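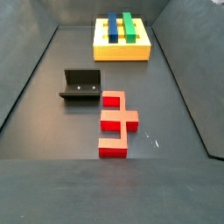
Nesgate, March

Speaker notes: Sorting a shared storage room so people can find things

Slide 1. Title
Wait for the doors to close. Say that the talk runs 32 minutes and that questions go at the end. The handout is on the chairs. If the clicker fails, use the right arrow key on the laptop.

Slide 2. Where this comes from
I looked after the supply room at the Flullby community workshop through one full winter. It had grown by donation. Paint next to plumbing, three kinds of screw in one coffee can. Members were buying things we already owned. We spent money on glue while older glue dried out on a top shelf.

Slide 3. Color means one thing
Blue is for things you borrow and bring back. Green is for things you use up. Yellow is the fixed place where they sit. We tried a longer color code first, with red for sharp items and white for first aid, and members kept asking what it meant. Two colors for the items was as much as they would remember.
Pause. Ask who has a color code at home or at work that they can't read anymore. Take a couple of hands, then move on.

Slide 4. Labels
Write the label the way people ask for the thing. We had a shelf marked "Adhesives" and people still came to the desk to ask for glue. The new label says GLUE. Use capital letters and a thick marker. Put the label on the shelf edge and leave the box plain, so that a box can be replaced without new tape.
Skip the label maker story if we are past ten minutes.

Slide 5. The floor plan
Point to the door first, then go clockwise. Heavy things go at waist height. Things used every day go within one step of the door. Seasonal things go at the back. The Väisänen shelving came with 3 fixed levels per bay and we did not change that. We did turn one bay sideways to open up the aisle, and that did more for us than any bin we bought.

Slide 6. What it cost
Total was 85 dollars, nearly all of it marker pens, tape and hooks. The shelves were already there. People will ask about bins. The Bavora bins were given to us, so I can't say what they cost new.

Slide 7. What went wrong
The sign-out sheet. We hung it inside the room, and people signed it on the way in, before they knew what they were taking. Move it to the outside of the door.
Also the shelf for returns. It filled up in a week and stayed full. We took it out, and now things go straight back to their own spot.
I would also start earlier in the year. February was too cold to leave the door open while we emptied the room.

Slide 8. Keeping it up
Put 20 minutes on the calendar each month. Do it with 2 people, one to read the label and one to check the shelf. Anything without a label goes on the table by the entrance until the next month. If it is still there, give it away.

Slide 9. Questions
Leave the floor plan on the screen. If asked about software, say we use a paper list and it works for a room this size. If asked about locks, send them to the second page of the handout.
Collect spare handouts before leaving.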